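Descaling the iron, and what I changed afterwards

Mon 13 April

The steam iron started leaving brown marks on pillowcases in November, and I put up with it for longer than I should have. We have hard water here. The kettle furs up in three weeks, so an iron used twice a week was always going to go the same way. Mine is a Trarano, the middle model, with a 300 ml tank and a removable valve under the filling flap.

The manual gives the self-clean procedure in four lines. Fill to the maximum mark, heat to the highest setting, unplug, hold over the sink and press the button until the tank is empty. I did this twice. The first run brought out a fair quantity of white flakes and some brown water. The second brought out less. The marks on the pillowcases became fainter but didn't go away.

Next I took out the valve. It pulls straight up if you turn the dial to the clean position first, and it doesn't move at all if you don't. The needle was coated to twice its proper thickness. I left it in white vinegar overnight and wiped it with an old toothbrush in the morning. The manual says not to put vinegar in the tank itself and I kept to that, though my mother did it for years with an iron that outlived two ironing boards.

With the valve back in and one more self-clean, the steam was even across all the holes except three near the tip. I cleared those with a cotton bud. A pin would have been quicker, but it scratches the plate and the scratches then catch on fine cotton.

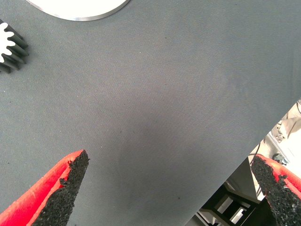 On water, I had been filling straight from the tap. Polyxeni Alexiou, who lives downstairs and irons for a living, uses half tap and half distilled, and has done so with the same machine for as long as I've known her. I asked about using distilled only. Her answer was that some irons spit with it, and that I should read the label on mine. The label says tap water up to a certain hardness, and half and half above it. I had owned the thing for four years without reading that.

I now mix it in a 2-litre bottle kept under the sink, marked with tape so that it doesn't end up on the tomatoes. The distilled water comes from Acharya, the hardware shop by the station, which sells it next to the car batteries. I empty the tank after every session while the iron is still warm. Before, I left it full between uses and stored it flat, and both were mistakes.

The board needed attention too. The old cover had gone shiny in the middle and the padding under it was flat, so the mesh was printing a pattern of small diamonds on shirt backs. I bought an Indden cover with a separate felt layer. It is sold as fitting all standard boards. It fits mine with a hand's width to spare at the square end, and the cord has to be knotted twice to hold it. The felt is good. The diamonds have gone.

One other change was the order of work. I used to take things from the pile as they came, which meant turning the dial up and down all evening and waiting for it to cool each time. I now sort by label first — synthetics, then wool, then cotton, with linen at the very end when the tank is full and the plate is at its hottest. A plate heats a good deal faster than it cools, so going upwards saves time. Shirts go collar, yoke, cuffs, sleeves, body, as they always did.

Linen is still a nuisance. I've tried rolling it damp in a towel for an hour beforehand, and that works better than any amount of steam, provided I remember it's there. Last week I left two tablecloths rolled up until the following evening and had to wash them again.

The pillowcases with the old marks went through a 60 degree wash with soda crystals. Two came out clean. The third is now a bag for clothes pegs.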